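Review: Jalton Orus teleoperation kit, software release 4

We bought the Orus kit to collect demonstrations for two-arm household tasks. It consists of a pair of hand controllers, a base station, a headset mount and the recording software, which drives either a physical robot or a simulated one. Price at the time of order was $955, without the headset. This review covers the simulated side only. We have used it daily since June of last year and moved to release 4 this winter.

Setup

Installation took an afternoon. The driver expects a wired network connection and says so only in the release notes. Calibration is a matter of holding both controllers at shoulder width, pulling the triggers, and repeating the motion with arms extended. It has to be redone for each operator. Profiles can be saved, but the software loads the last one used without asking, and we lost a morning of recordings to the wrong arm length before we made checking it a habit.

Control

Each controller maps to one gripper. Translation is good. Rotation of the wrist is less so: past a certain angle the simulated arm lags and then catches up in one jump, and any object in the fingers goes with it. Lowering the motion scale to half reduces the problem at the cost of speed. Trigger travel sets gripper opening in proportion, with a small dead zone near closed that can't be adjusted.

Depth is the main difficulty for new operators. Reaching for a small object from a standing viewpoint, most of them stop short on the first attempts. The stock living room is a fair place to practice, with a plain gray surface in front of the sofa and both grippers in view.
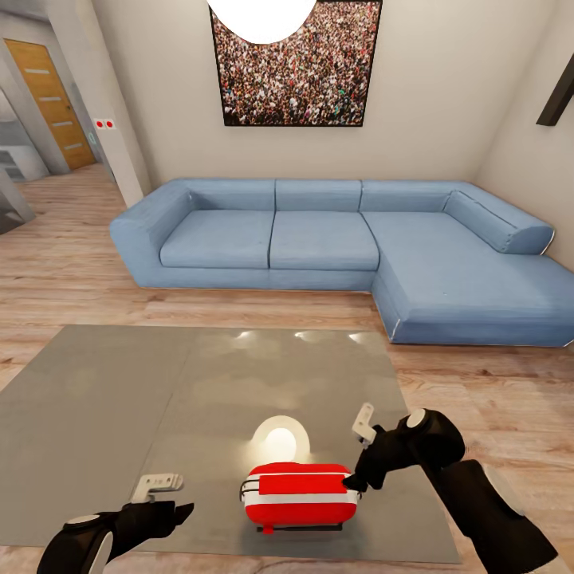 Steiner Manipulation Group, Remote Operation Team

Rendering is adequate for the job. Lights are too strong in several of the stock rooms and blow out to plain white, which hides detail next to them. Fabric and wood grain are convincing enough. We would give up some of that for better contact shadows under objects, the cue our operators ask for most.

Recording

A demonstration starts and stops with a thumb button. Joint positions, gripper state and the head camera are written to a single file per attempt. Failed attempts can be flagged from the controller, a feature the older Vustwood kit lacked. Over one test period we recorded 400 demonstrations and found 14 with dropped camera frames, all from sessions where the preview window was open on a second display. Closing it cured the fault.

Playback is frame-accurate. Trimming is not: cuts snap to the nearest second, so we trim with our own script.

Comfort

The controllers are light, but the grip is shaped for a large hand. Sessions over forty minutes produce sore thumbs. Replacement straps are available from Jalton and are worth ordering with the kit.

Verdict

Recommended for simulated collection, with reservations about wrist rotation. Groups that need fine reorientation of objects should ask for a trial first. We have not tested it on hardware.

Reviewed April 2019. Kit purchased at full price.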